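The Level at Nondside

The surveyor reached the Nondside gauge hut at low water and recorded the zero. It was 2 millimetres lower than the zero in the book. She cleaned the staff, waited for the ripple to settle, and read it again with the same result.

The hut belonged to the Nedbridge Water Office and had been built in 1944. It held a float well, a pen recorder, a shelf of bound ledgers and a chair. The ledgers gave the height of the river twice a day. The keeper who wrote them had retired in August and left the key under a brick, as the handover sheet said he would.

She copied her reading onto the form. In the column for remarks she wrote: staff settled, or bench mark risen. 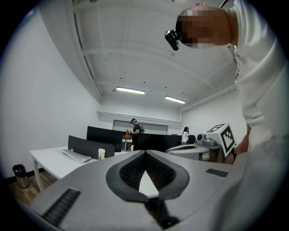 A bench mark does not rise by itself. The one at Nondside was a brass bolt set in the abutment of the old bridge, and the abutment stood on rock. She carried the level up the bank, set the tripod on the gravel and ran a line of sights from the bolt to the staff. The line closed. She ran it back the other way and it closed again. The staff had not settled.

That left the book. She took down the last ledger and turned to the most recent calibration. The keeper's figures were upright and evenly spaced. He had checked the zero every spring, and each time he had entered the same value to the millimetre. No river staff holds to the millimetre for that long. Frost moves it, and so do boats.

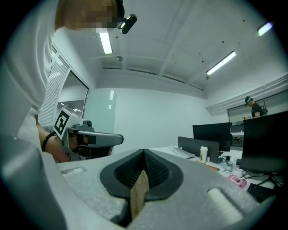
She went back through the earlier volumes. The value had been entered first by another hand, in green ink, with a note that the instrument was a Štěpánek level on loan from the Wirnach office. Every later keeper had copied it forward. The readings themselves were sound, as far as she could tell. The check on them had stopped being a check.

It was a small error. The flood wall at Nedbridge had 400 millimetres of freeboard and would not notice. The correction, though, would have to be carried through every volume on the shelf, and there was no way to know in which year the staff had moved.

The pen recorder ticked over to the next hour. She wound it, although it didn't need winding.
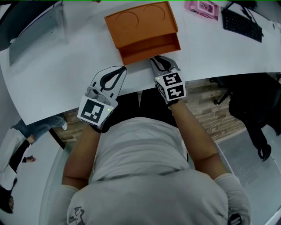 The office allowed one page for a discrepancy report. She gave the two lines of sights, the closing errors and the serial number of her own level. Under probable cause she wrote: not known. Under action she wrote: new zero adopted, 12 March 2020, earlier volumes left as found.

Then she opened the ledger at the next blank line. The keeper had already ruled the columns to the end of the page, in pencil, with the dates left out. She entered the river height and the new zero. Her figures sloped more than his did.

She locked the hut at dusk and stood for a moment with the key. The form had a box for its location. She put it back under the brick and ticked "as before".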